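Chapter 6
Teaching by Demonstration

6.1 Two ways to show a task

A manipulator can be given a task without a written program. In kinesthetic teaching, the operator holds the arm and moves it through the motion while the controller records joint positions. In teleoperation, the operator stands apart from the arm and drives it through an input device. Both produce a demonstration: a time-ordered record of robot states, commands and, in most systems, camera images.

The choice affects the data. An operator's hands on the arm can block the camera and disturb the force readings. Teleoperation keeps the hands out of view, but the operator loses the direct feel of contact and tends to move more slowly near surfaces.

The running case in this chapter is picking single objects out of a shallow metal tray. The sloped walls limit how the fingers can approach, and objects differ in shape and stiffness. A foam sponge yields when gripped; a toy vehicle lying on its side offers only a few good grasp points.

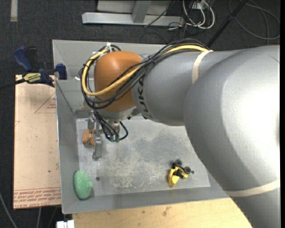 Tegan Ellery objects that picking of this kind should not be demonstrated at all, on the grounds that a grasp planner handles it well and that operator time is better spent on assembly. The objection has weight for rigid parts with known models. It is weaker for mixed objects lying close to a wall, where the order of small corrections is hard to specify in advance.

6.2 The Treloar data

Exercises use the Treloar set, which holds 891 teleoperated demonstrations recorded by 2 operators. Of these, 170 contain a failed first grasp followed by a second attempt. They are kept in the set and marked. Section 6.4 compares a policy trained with them to one trained without them.

Before continuing, the reader should review joint and Cartesian control (Chapter 3) and the definition of a trajectory in Section 2.5.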